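Mistidport Football Club
Youth and Women's Football Programme: Half-Year Progress Report to the Petridis Fund
8 January 2024

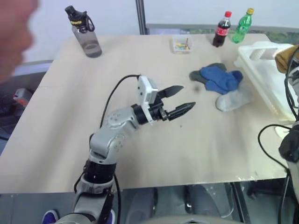

Robotic arm with two-finger gripper over a light beige tabletop.

1. Players and teams

At the time of our application we had two junior girls' teams and no senior women's team. We now have three junior teams, and the senior women have played their first half of a season in the district league. They have won six matches, and they stand in the middle of the table. The coaches are satisfied with this, because many of the players had not played eleven-a-side before.

Registration in the junior teams is good in the two younger age groups. In the under-15 group it is weaker. We began with 20 girls and we have now 17. Two families moved away and one player changed to basketball. We would like to bring this group back to its first number before the spring matches.

2. Coaching

The grant paid for the basic coaching licence for three members of the club. All of them finished the theory part. Two have also passed the practical day, and the last one will repeat it, as the first date was cancelled by the organizer. The licence fee was a little higher than in our budget, and we covered the difference from the canteen income.

Our goalkeepers had until now no training of their own. From the autumn they train together for half an hour before the normal session, with all ages mixed. The older keepers were not happy with this at the beginning, but they come.

3. Ground and equipment

The new portable goals were delivered by Clurnano later than promised, so the small-sided matches in the first weeks were played with the old ones. One crossbar arrived bent and was replaced without cost. Balls, bibs and corner flags were bought as planned.

The drainage at the north end of the second pitch remains a problem. After heavy rain we lost some six training evenings. We asked our neighbours in Drulville for the use of their artificial field, and they gave us a late hour at a fair price. It is too late for the youngest players, who stayed at home on those evenings.

4. Money

Slightly more than half of the grant is spent. The travel line is nearly finished, as the away matches of the senior women are farther than we calculated. We ask for your permission to move the unused part of the printing line to travel. The total would stay the same.

5. Next period

The second half of the season will be played until June. Before then we plan an open training day for girls from the local schools, a first aid evening for coaches, and the repair of the floodlight behind the west goal, for which we are still waiting for the second quote. The final accounts will be sent to you with the receipts after the last match.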